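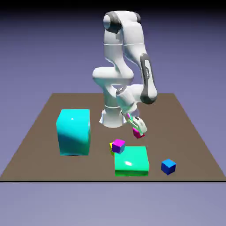
Abb. 1: Roboterarm mit Würfel im Greifer (Simulation)

Projektbericht Mobilfunktarife, Raluca Ursu
Stand: 1. Juni

Thema war der Vergleich von Prepaid-Datenpaketen für Studierende. Anbieter: Neditz, Stalent, Drukar. Enache fiel raus, weil die nur noch Verträge machen.

Vorgehen: pro Anbieter eine SIM, Paket per App gebucht, Verbrauch jeden Abend notiert. Start im Januar, Testort meistens Wohnheim und Straßenbahn. Insgesamt 109 Einträge in der Tabelle, davon 3 doppelt – sind gelöscht.

Ergebnisse kurz: Stalent am günstigsten, aber Drosselung kommt ohne SMS. Neditz verlängert automatisch, wenn man das Häkchen nicht rausnimmt (steht nur in den Fußnoten). Drukar zählt Musikstreaming nicht mit, Video aber schon.
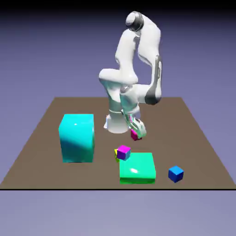

Bei Drukar gab es außerdem Probleme mit der Aktivierung, zwei mal Hotline, Kurzwahl 1826. Beim zweiten Anruf gings dann. Die Wartezeiten hab ich leider nicht mitgeschreiben, fehlt also in der Auswertung.

Offen: Roaming nicht getestet. Tabelle im Anhang, Preise müssen vor der Abgabe nochmal geprüft werden.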